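Nutar Homewares
Posts

1/
Clearing the work table, day one. The rule is that everything on it gets a home or goes to the charity shop in Celldale. I have been putting this off since May.

2/
First up, the cream cup that looks like three doughnuts in a stack, with its little orange knob. Won in the Stukard raffle, where I'd had my eye on the cheese. I have drunk from it 3 times in nine years and still can't bring myself to part with it. 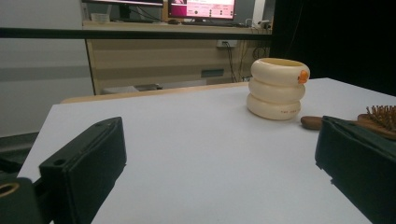

3/
The hairbrush. Bristles packed in like commuters. I own a hairbrush upstairs, so why there is one on a work table is between me and my video calls.

4/
Looked up what a wooden brush costs new and got almost £70. Mine was 17 from the market and has outlived two haircuts I'd rather forget. It stays, but it moves to the bathroom, where brushes live in respectable homes.

5/
Cup and brush now the last two items under review. The cup is pleading its case on looks alone.

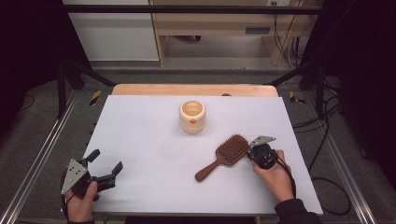

Bhardwaj replied: Put the brush in the cup and call it storage, that's what I did with mine.

6/
Tried it. Handle goes in, whole lot falls over. Cup is going on the kitchen shelf for egg whisking duties. Drawer tomorrow.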